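Brascombe Lab Puts Two Wrist Cameras Head to Head in Simulation

16 October 2024

The robotics group at Brascombe has wrapped up the first stretch of a side-by-side trial that its members have been itching to start since February, and they already have plenty to talk about.

The question is a simple one. If a robot arm has to pick up household things in a room it has never seen, how much does it help to give it a close-up view from the wrist, and how much can it do with one wider view of the whole room? To find out, the group built a set of simulated living spaces in a program it calls Wumbei and ran the same arm and the same two-finger gripper through 11 pickup tasks, changing only what the controller was allowed to see.

"I could watch these runs all day," said Shigeru Iwasaki, who wrote most of the scoring code. "You get a bar lying on a sofa, and from across the room it looks easy. Then you switch to the wrist view and suddenly you care about every little bit of space next to each finger."

So far the group has logged 800 runs. Each task gets a limit of 30 seconds, and a run counts only if the object is lifted and held. Two wrist views were tested, one narrow and one wide, each with and without the room view added. The wide wrist view paired with the room view came out ahead on 8 of the 11 tasks, with long, thin objects showing the biggest gain.

Yaa Nutsugah, who set up the rooms, was most excited by the runs with clutter. She likes to put toys and small gadgets close to the target so that the arm has to choose its way in, and she swaps floors, walls and furniture between batches to keep the controller from leaning on one familiar background. 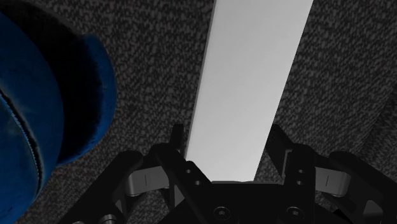
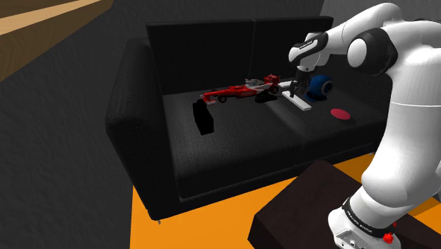 The narrow wrist view still has its fans in the group. It did well on small, flat items, and Iwasaki wants to see if a slower approach would bring it closer to the wide one before anyone drops it from the list.

Next up is the gripper itself. The group plans to repeat the full set of tasks with a softer fingertip called Prilero, keeping the rooms and the time limit the same. The rooms and the scoring code will be shared with a partner team at Trarnasura, which is bringing its own controller to the comparison. Nutsugah is already building new rooms for that round, including a kitchen with far more on the counter than any sensible cook would leave there.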